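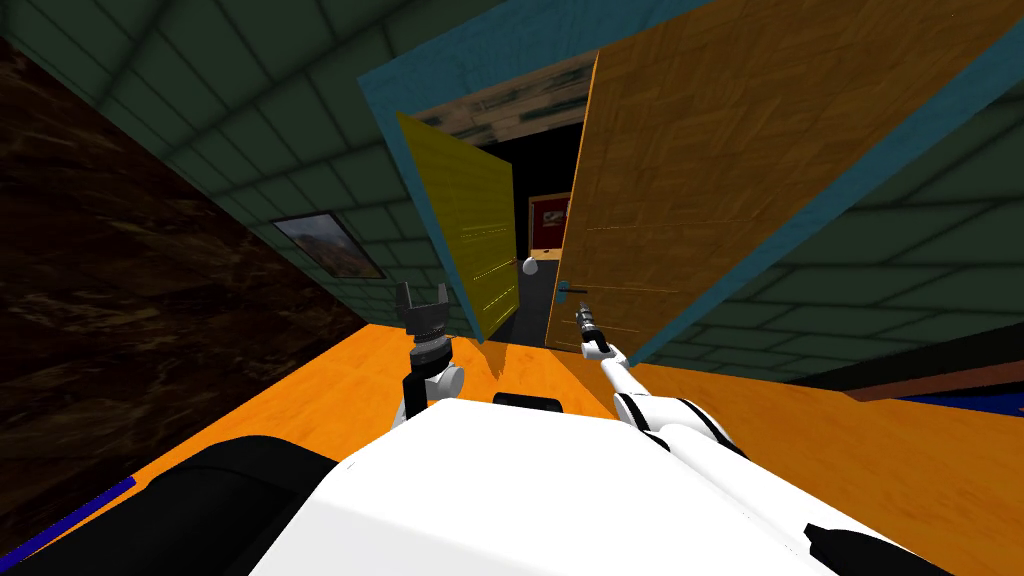
So I've been living inside the Pillix door pack for most of a fortnight now, and I owe you all a proper write-up. Grab a cuppa, it's a long one for something that is basically a subscription to virtual doors.

For anyone new: Pillix is a simulator add-on that gives you furnished rooms and a two-armed robot, and you bring your own control code. I'm on the hobby plan, 43 dollars a month, paid out of what used to be my bike money. I'd been using Ollport before that, and Ollport is fine, but its doors all felt like the same door in a different coat of paint (and there were only 20 of them!).

The doors here have real variety. Lever handles, round knobs, doors sitting right beside other doors so your planner has to pick one and commit. My planner does not like committing. I spent all of Sunday arvo on the approach to a lever handle, nudging the wrist a smidge at a time, and loved every minute of it. 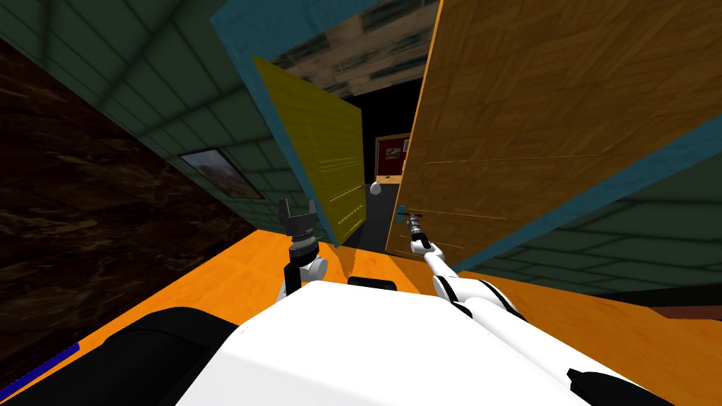 Right arm going for the lever, left gripper open.

Setup was easy enough. The installer grabbed 808 files, sulked for a while, then ran first go on my old desktop. The colours are loud, and I've grown rather fond of them. If your vision code has quietly learned that doors are brown, a mustard-yellow one will sort you out quick smart.

What I'm less keen on is the camera handling. You get the view over the body and a view looking out past the fingers, and switching between them resets your lighting settings every single time. I've put in a ticket. The finger view is worth the bother, though, especially when you're working in close to trim.
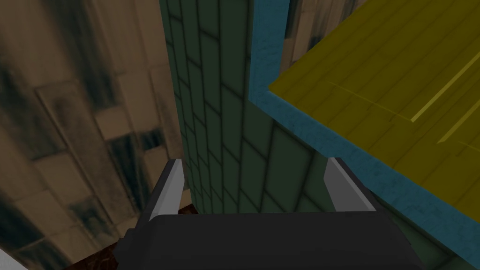

Chinyere Ekpo reckons I'm being too soft on them: the contact settings are buried three menus deep, the defaults make every hinge behave like it's been dipped in honey, and for that money she'd want a hinge friction slider on the front page. Fair cop. I halved the damping and the whole thing felt livelier, but I only found the setting by searching the forum.

She's a Wasex user, so factor that in. (Hi Chinyere!)

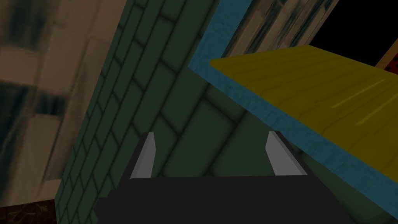 Workshop Notes, No. 464

Support has been decent. Edet, who make the add-on, answered my ticket overnight and said the lighting bug is on their list for October. I'll keep paying until then and see how we go. Next up is the round knob, which needs a proper twist of the wrist, and I haven't written a line of that yet.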